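News > Technology > Local firms

Ikitz teaches two-armed robot to tidy cables by remote control

4 April 2018

The small automation firm Ikitz has started a new round of teaching sessions for its two-armed robot, in which a person guides both arms from a distance while the machine keeps a record of every movement. The subject of the sessions is a modest one: picking up a thin cable from a cloth, bringing it into order and putting it next to its box.

The work belongs to a project with the name Skallero, which began in November and is led by Genowefa Wieczorek. According to her, the firm chose cables after it had already tried the same method with cups and folded towels. A cup keeps its shape when it is lifted. A cable does not, and the operator must decide again at each moment where to take hold of it.

"With the cup, we could almost write down the movements on paper," Ms Wieczorek said. "With the cable we cannot write anything down. Somebody has to show it, and then show it again when it is lying differently."

During a session the operator sits at a separate desk and holds two handles, one for each arm. When the left handle is turned, the left arm turns also, and a small lever under the finger opens and closes the gripper. The control software, which is called Nzioka inside the company, stores the positions of the joints together with the pictures from the cameras.

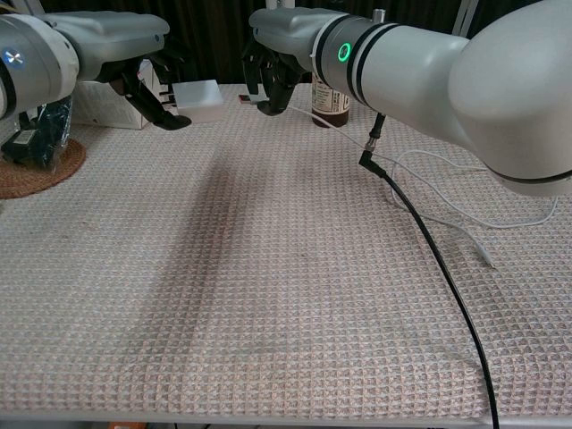

A single demonstration is not of much use, and the team has set itself the aim of collecting 299 good ones before the first training of the model. Until now it has 80. Those in which the operator hesitated for a long time, or dropped the cable and began again, are kept in a separate folder. Ms Wieczorek would like to use them later, for showing the robot how to recover from a mistake, but this part has not been planned in detail.

Most of the demonstrations until now were given by Musyoka Nyamweya, who joined Ikitz as an operator last year after working in the repair of sewing machines. He explained that the difficult part is the missing sense of touch. The handles do not push back, so he has to judge by eye whether the fingers have closed on the cable or only on the cloth under it.

"In the first days I pinched the cloth all the time," Mr Nyamweya said. "Now I come down more slowly, and I look at the small fold which the cloth makes. If I see the fold, I open and try again."

He works in periods of 40 minutes and then takes a break, as his movements become less exact when he is tired. The firm has noticed that the robot learns these tired movements as faithfully as the good ones.

For a simpler task the team also teaches by hand. In this case the motors are made soft and a person takes hold of the arm directly and leads it through the movement. The method is quicker to learn for a beginner, but with two arms it is not comfortable to do alone, and the hands of the teacher often come between the camera and the object. For the cables, therefore, remote control was preferred.

The interest in the task comes partly from Grevoder, a company which takes back used electronic equipment and prepares it for sale again. Its workers sort and coil loose cables by hand before packing. Grevoder has lent Ikitz a box with seven kinds of cable, in different lengths and colours, and will receive a report on the results. It has made no promise to buy a machine.

Ms Wieczorek does not expect that the robot will be faster than a person at this work. The first test without an operator will be made with one kind of cable only, and Mr Nyamweya will remain at the handles so that he can take over when it is necessary. A second operator is to be trained in the meantime, and Ikitz is still looking for a person who is left-handed.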